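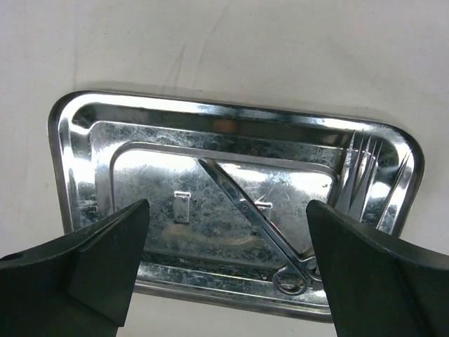
Plikenport Small Chores Set — README

Hi! Thanks for grabbing this. I put the set together because I was tired of arguing with people over whether robots can do chores yet, and I wanted something to point at besides other people's highlight reels. So this is a pile of recordings of one arm with a two-finger gripper dealing with metal things in and on trays: forks, scissors, small tools, that kind of stuff. If you want folding laundry or loading a dishwasher, you're in the wrong folder (sorry).

What's in it

There are 600 episodes, each one a single attempt at a single chore. The view is from the wrist, so the fingers are in your face the whole time. I like that view for close work and I hate it for everything else. Each episode comes with the video, the joint positions, the gripper opening and a one-line instruction in plain English, like "take the scissors out of the tray" or "put the fork back with the others."

The chores come in 4 groups:

pick: get one named item out of the tray
return: put it back
sort: forks to one side, tools to the other
clear: empty the whole tray onto the table

Clear is the long one, and it's where most of my opinions come from. Episodes are capped at 2000 time steps, and a lot of the clear runs hit that cap with a fork still sitting there.

So can it do the chore?

Kind of! Picking out a pair of scissors lying by itself is fine now. I'd trust the Quinlan policy with that while I went to make coffee. Forks that overlap are another story. The fingers come down, close on both necks, and either you get two forks or you get none. A person fixes this without thinking by nudging the top one loose with a fingertip. My fingers on the robot are thick and flat and don't nudge much of anything.

The other big headache is shine. Polished metal on polished metal looks different every time the wrist moves an inch, and the policy loves to reach for a reflection. I had one afternoon in May when it went for the same bright spot on a tray rim six times running and I had to leave the room. Dull plastic trays are so much easier that I took most of them out of the set. If you train only on those you'll feel great about yourself for no reason.

Would I put this in a kitchen? No. A back room at a clinic or a salon, where somebody has to sort trays all day? Maybe, with a person nearby and a lot of patience. It's slow. I can clear a tray in the time it takes the arm to line up its first grasp.

Folders

bikden/ has the teleoperated runs, all driven by me, and yes, I got better as I went, so the early ones are clumsy. I left them in.
quinlan/ has the runs where the learned policy is driving, failures included.
laston/ is the held-out split. Please don't train on it. The trays and lighting there were kept apart on purpose, and the numbers mean nothing if you mix them.

Labels

Every episode is marked done, partly done or failed, and I did that by hand. "Partly done" is mushy, I know. For clear it means at least one item made it out. For sort it means whatever I felt looking at it at 11 p.m., so treat that one with some suspicion.

Known problems

6 episodes in bikden/ have a gripper reading that sticks at fully open even while the fingers are closing. They're listed in bad_gripper.txt. The video is fine, so keep them if you only need pixels.

The instructions are all in my own wording, and I say "grab" way too much. A model trained on this gets confused by "fetch" — ask me how I know.

No cloth, no glass, no food, no liquids. One arm, one gripper, one room.

Using it

Do what you like with it, including for paid work. Please keep this README with the files, and if you publish numbers, say which folders you trained on. If you get the overlapping forks working, open an issue and tell me what you changed. I'd love to try it on my arm.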